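We're the Wultberg Field School, a small and rather muddy family of people who love old things in the ground, and we've been running summer digs for beginners for nine years now. Most of our students join us at the Plovivska barrow for two weeks (long enough to get good at trowel work, and to find out how much tea a person can drink!), and they come in all ages, from sixth-formers up to a retired baker of 71.

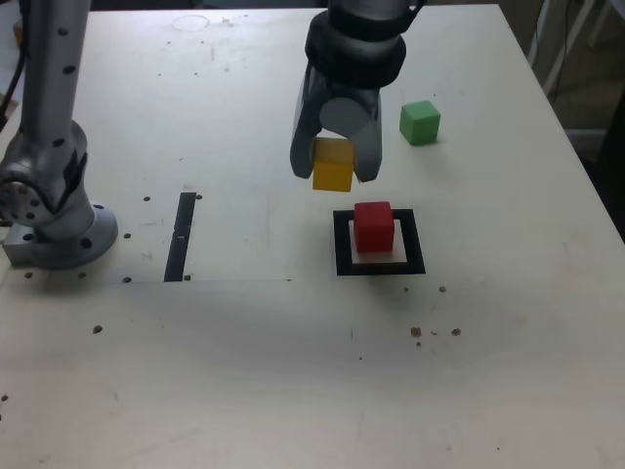

Winter evenings are for washing and sorting pottery, and you're very welcome to those too.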